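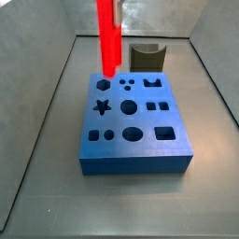 Blue foam block with a hexagonal cutout in the top surface

Prurnimance Foam Inserts for Cases and Drawers

Item 465. Made to order in our workshop in Clendby.

The Prurnimance insert is a block of closed-cell foam which is cut after the outline of your own things. It is made for people who carry instruments, hand tools, measuring equipment or glass parts, and who want each thing to have its own place. You send us the outlines, we cut the openings, and the block comes to you ready to be laid in the case.

We have made inserts since we were a repair shop for surveying instruments. At that time we cut them with a knife for our own customers, and only the deep ones were sent away to be done by another firm. Now we cut everything ourselves, also single pieces. There is no minimum order.

Which cases it fits

The standard block is made for the Helleck transport case, old and new model. It measures 478 mm in length and 107 mm in height. The width is different for the two models, so please write in your order which one you have. The old model has round latches and the new model has flat latches.

For the MacAulay drawer cabinet we supply a thin insert. It goes to the full depth of the drawer and leaves a small space at the back, where the drawer runs on its stop. If your cabinet has the locking bar, the insert must be made shorter on one side. We need to know this before cutting, as it is not possible to correct it well afterwards.

For other cases, please measure the inside at the bottom and not at the top. Many cases become narrower toward the bottom, and a block that was measured at the top will stand up in the corners.

Choosing the openings

An opening can be round, square, hexagonal or with a free outline. For heavy tools we advise to choose the tight fit, and for glass the normal fit. The tight fit needs a finger notch beside the opening, otherwise it is difficult to take the tool out with gloves. Finger notches are included in the price, and you may place them where you like. 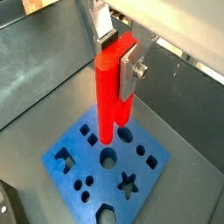
Between two openings there must remain a wall of foam. If the wall is too thin it will bend when the case is carried on its side, and after one season it will tear at the upper edge. When your drawing shows a wall that we consider too thin, we write to you and propose another position. We do not move anything without your answer.

Long things such as levels and rulers can lie flat, or they can stand on their edge if the block is high enough. Standing on the edge saves much space, but then the thing is harder to read when it has a label on the side. Some customers ask us for a flat opening for the things they use every day and a narrow one for the rest.

How to send us your outlines

Put the things on white paper and draw around them with a thin pencil held straight. Write the height beside each outline. Also write which side should be up, especially with pliers and calipers, where both sides look alike on paper. You can send the paper by mail or send us a scan, but a scan must have a ruler lying on it so that we can check the size. Photographs taken by hand are not suitable for cutting.

Donnie Tennant reads all drawings before they go to the cutting table. If you have a question about a drawing, you reach him best in the morning, before ten o'clock.

Care

Wipe the insert with a damp cloth and a little dish soap, then let it dry outside of the case. Do not use acetone or brake cleaner, also not for small spots. Oil does not go into the foam, but it stays on the surface and collects dust. When the insert has been pressed by a heavy load, take the load away and leave it for a night at room temperature. Small marks will mostly become flat again.

Do not leave the case behind the window of a car in summer. The foam can become soft at the edges and the color can become paler.

Delivery and returns

Orders leave the workshop when the cutting is finished, in the same order as the drawings have come in. In May we are slower, as many schools and clubs order at that time before their summer work.

An uncut block can be returned if it is clean. A cut insert cannot be returned, but if the mistake was on our side we cut a new one free of charge and you may keep the first one.

Supplied with item 465: 1 insert, 2 lifting ribbons, your drawing on paper.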